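4. What the Food Diaries Left Out

Afia Antwi and Dede Korletey
Jul 24, 2025

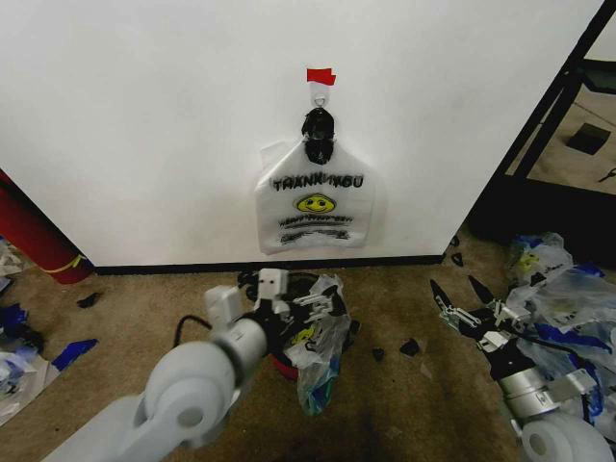

Figure 1. Plastic carry-out bag, hung up by its handles. Photo: Dede Korletey

4.1 The shape of a diary

Keeping a food diary is easy for the first few days, when the person keeping it is also eating the best food of their adult life. Our participants were no exception. The opening entries in the Vindlow app were full of steamed greens and grilled fish, with a good deal of water reported by people who had told us at intake that they disliked water. By the second week the fish was gone. By the end of the first month the entry "usual lunch" had appeared, and it went on to become the most popular dish in the study.

We recruited 200 adults through the Kanance chain of gyms, all of whom had joined with the stated aim of losing weight and all of whom worked mostly sitting down. Between them they logged 2,815 evening meals. Readers with a head for arithmetic will see that this is a small number of dinners for so many people over a full spring. We saw it too, and much of this section is an attempt to understand where the rest of the dinners went.

The intake interview is described in Section 2 and the scoring in Section 3. Here we deal only with gaps, by which we mean any evening on which a participant opened the app, or had been reminded to open it, and left the dinner field blank. Evenings when the app itself was down are excluded. There were more of these than the makers of Vindlow had led us to expect, and we thank them for their patience with our emails.

4.2 Gaps follow a pattern

If people simply forgot to write down their dinners, gaps should be scattered across the diary like crumbs. They were clumped. A participant who left one dinner blank was more likely to leave the next one blank as well, and the run usually ended on a morning when the participant had stepped on the scale and liked the result. Several diaries then resumed with great energy, including one that listed the number of almonds.

The exit interviews help here. Asked why an evening was missing, participants first said they had been busy. Asked what they had eaten on busy evenings, most could tell us in detail, down to the sauce. Carry-out came up again and again, along with work parties, the cooking of mothers-in-law, and a category one participant called "standing up food," eaten at the counter while making something else. He had never logged any of it on the grounds that it was not a meal. He had also never logged the something else, because by then he was full.

We coded the reasons given into five groups: tiredness, company, not knowing the amounts, embarrassment, and a belief that the food did not count. The last group gave us the most trouble. Two coders working separately agreed well on tiredness and poorly on what counts as not counting. Broken cookies, for instance, were held by a surprising share of participants to have lost something in the breaking. Food from a child's plate was treated as a form of cleaning. We settled such cases by discussion, at length, over lunch.

4.3 The amounts problem

Not knowing the amounts deserves a kinder hearing than the other reasons. Vindlow asks for portions in grams. A person who has cooked at home can weigh the rice before it goes in the pot, if they own a kitchen scale and remember where it lives. A person who has bought noodles from the place on the corner has a box of noodles. The app offers a menu of generic dishes for such evenings, but the participants distrusted it, and when we tried it ourselves we could see why. It returned a single figure for fried rice, whoever had fried it.

Faced with this, some participants guessed low, some guessed high, and a fair number closed the app. Guessing low was common early in the diary. Guessing high was rare at any time, and was done mainly by two participants who explained that they liked to get the bad news over with. Closing the app grew more common as the months went on. From April onward we allowed a plain text entry with no amounts, after which blanks became less frequent and our data became harder to score. We would make the same choice again, though perhaps with a larger budget for coders.

Plain text brought in a kind of dinner we had not seen before. "Wings, more than I meant to." "Curry, shared, but I had most of it." "Don't want to talk about it." The last is of little nutritional value, but it was written by someone whose diary had been silent for weeks, and we counted it as an entry. Our statistician did not want to. The compromise is recorded in the appendix.

4.4 Does an honest diary help?

The uncomfortable finding is that completeness of the diary and loss of weight were only weakly related. A tidy diary seems like a sign of a tidy life, and the gyms would have liked us to say so in large letters. In our group, the fullest diaries belonged partly to people who were doing well and wanted it on record, and partly to people who were not losing anything and were building a case. The second set had theories about their metabolism, and some had brought printouts.

What did go along with steady loss was the length of the runs of blanks. Participants whose gaps were short tended to do better than those whose gaps were long, even where the total number of missing dinners was the same. We can't say which way this works. It may be that coming back to the diary after one bad evening is useful in itself. It may equally be that a person who can shrug at a bad evening would have done fine with a pencil, or with nothing. The design doesn't let us separate the two, and we are wary of anyone whose design claims to.

Exercise sessions, which Kanance records at the door, were a poor guide to anything. The door knows when a member comes in. It has no opinion on what happens next, and the smoothie bar is directly inside it.

4.5 Limits

All our participants had already paid for a gym membership, so they were either motivated or had been caught by a New Year's offer. They were weighed in their clothes, and the clothes got lighter as spring went on. Some of the improvement reported in Section 3 is certainly jackets. We corrected for footwear after a participant arrived in work boots for her first weighing and sandals for her last, and cheerfully pointed this out herself.

The interviews were done by the two of us, and people are polite. Several asked whether the answer they had given was the right one. Others seemed to want forgiveness for a cheesecake, which we were not qualified to give and handed out anyway.

We also relied on memory for the missing evenings. Memory of dinner is better than we had feared for the food and worse for the amount, and it is hopeless for anything eaten in a car. A smaller follow-up using the Atinga wrist reminder is planned, in which participants will be prompted at the table. In the pilot, the reminder buzzed mid-bite and was most often answered with "later." We have added "later" to the coding scheme, where it sits for the time being with tiredness, and Section 5 sets out how the prompts will be timed.

Shares 200 | Comments 4

Contact the authors | © Vidon Papers on Everyday Health | Back to top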